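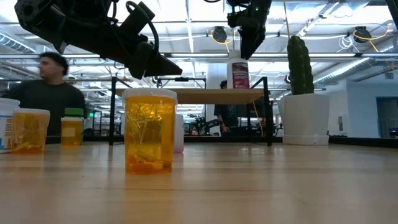
Photos: Miren workshop tips

When I'm teaching our two arms a pill bottle job by remote control, I start with the lightest bottle and keep my wrists loose. Tense hands make jerky demos! I do 15 slow runs, then toss the first few – my warm-up ones are always ugly.

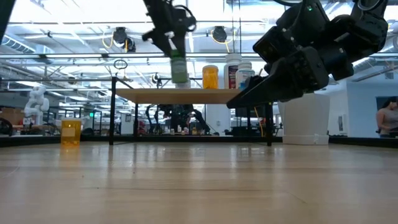
Lifting to a shelf is where I used to rush. Come in high, stop, then lower. With the green bottle held just above the board like that, I take a breath before going any further, and I keep the other gripper from knocking the bottles already lined up.

© 2024 Miren | Contact | Back to top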